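Please Stop Calling It an Edge Case

October 28, 2024

The incident report was four paragraphs long and used the phrase "edge case" three times. I read it twice on the train and once more in the kitchen, to see whether it improved with food.

What happened at Wandholm in April was simple enough. A picking arm in the returns hall snagged its own air hose on the rim of a bin, kept going, and pulled the hose off its fitting. The suction went. The item it was carrying, a cast-iron trivet, landed on the walkway side of the guard rail about a foot from a woman named in the report only as "the operator." She was fine. The trivet was fine. The hose was replaced the same afternoon, and by evening the arm was picking again, with two more cable ties on it than it had at lunch.

I have nothing against cable ties. Half of modern industry is held up by them. But the report's finding was that the hose had "adopted an unanticipated posture," as if it had slouched. The fix was to ask it to sit up straight.

I spent six years doing maintenance planning at Nimlow before I started writing about it for less money, and in all that time the software got the meetings and the hoses got whatever was left in the drawer. People will argue for a week over how an arm decides which object to grab. Then somebody dresses the cables in an hour, on the way to lunch, and the arm spends its whole working life dragging that hour's work in and out of a steel box. 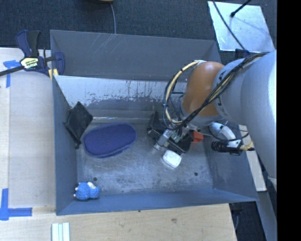
The bundle is part of the machine

A loop of hose beside a joint has a job. It has to be long enough for the farthest reach and short enough not to catch on anything, and those two lengths do not always overlap. When they don't, you have a design problem, and it belongs to whoever signed the drawing. At Wandholm it was handed to the night shift as a housekeeping problem, with a laminated card.

Ekkachai Pongsiri, who ran the line next to mine and trusted nothing that bent, used to walk each arm through its full range by hand before a new bin went in. Every corner, every wall, slowly, with one finger on the hose. It took him 18 minutes. He was told more than once that this was not a good use of 18 minutes – usually by someone who had just come out of a two-hour meeting.

The report also notes, with some pride, that the arm had completed 3,854 picks since its last inspection. I gather this was meant to reassure me. To a hose, it is 3,854 trips past the same metal edge. The inspection interval was 3,000 picks, a fact that appears in an appendix and is not discussed.

I would like three things, and none of them needs a new sensor. Put the cables and hoses in the risk assessment by name. When the bin changes, check the reach again. And stop the arm when the air pressure drops, even if it costs you a trivet's worth of throughput. Wannasri has done that last one for years, and their hall seems to turn up for work every morning regardless.

Wandholm says the laminated card has been well received.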